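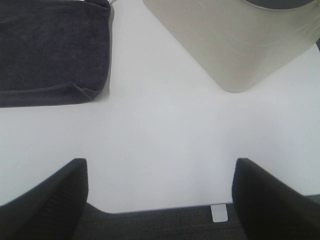
Wrist camera view at the start pose, fingers open, bag and container on the table.

Stock fingers or longer soft-pad fingers for fabric bags and smooth containers?
Posted 18 November 2021 in Grippers and End Effectors

plomwood_bench

I am comparing two finger sets on the same parallel gripper before I commit to one for a small sorting cell. The items are a dark gray fabric bag with a stitched seam and a beige cylindrical container with a matte side. Table is smooth and white. The arm comes in from above and the wrist camera looks straight down past the fingertips.

Set A is the stock black fingers, the ones in the picture. Set B is a Hetow soft-pad pair, 30 mm longer. Controller, speed and grip force setting are the same for both. I ran 10 picks per item per set.

Set A, bag: 8 held to the drop point. Set A, container: 10.
Set B, bag: 10. Set B, container: 4. The pads fold at the tips when they close on the container and it tilts out.

Two things I can't settle. First, is the tilt a pad problem or a force problem? Second, the Set B fingers stick further into the camera view and the bag detector gets worse when the bag sits near a corner. With Set A both fingers stay in the lower corners and the middle is clear. Is it better to move the camera or mask the fingers in software? I would like to keep one finger set for both items if that can be done.

holtel_cells

Force first. Soft pads need a different setting from hard ones, so running both sets at the same number tells you how they behave at that number and little else. Step the force up on Set B and repeat the container picks only. If the tips still fold at the top of the range, the pad is too thin for a curved side and no setting will fix it.

Check where the fingers meet the container, too. With 30 mm of extra length, the old tool center point is wrong. If you only changed the fingers and not the TCP, you are either gripping at the wrong height or close to pushing the tips into the table. Measure from the flange to the fingertip with the gripper closed, then again open – on some linkages the tip height changes with stroke. Enter the value for the width you grip at.

On the camera, I would mask. The fingers sit in a fixed place in the view for a given opening, so one mask at full open covers the detection pose. Moving the camera means a new hand-eye calibration and usually a new bracket. The mask will not bring back what is behind the fingers. For items near a corner, add a second look pose offset sideways and merge the detections.

One more point about your view. The bag runs out of it at the top left and the container at the top right. If that is your normal look pose, raise it before blaming the fingers. A detector that gets half a bag will give you a poor center whichever set is mounted.

gripnotes

just use suction for the container, way easier. not for the bag obviously

snorradottir_lab

Suction on a matte side with fine scratch-like lines can leak, so test it before buying anything. It also adds a tool change, and the poster wants one set.

We had the same folding with long pads on the Snorradóttir test rig in October. Harder backing strips behind the pads cured most of it. Bag picks did not suffer. Before that I would try Set A again on the bag, gripping across the seam. Two misses out of 10 is a small sample, and a change of grasp point may be all it needs. Log the closed width on every pick – a miss on fabric shows up as fingers closing further than they should, and you can retry from that without the camera.

plomwood_bench

TCP was not updated for Set B. I will correct it, raise the look pose and rerun both items.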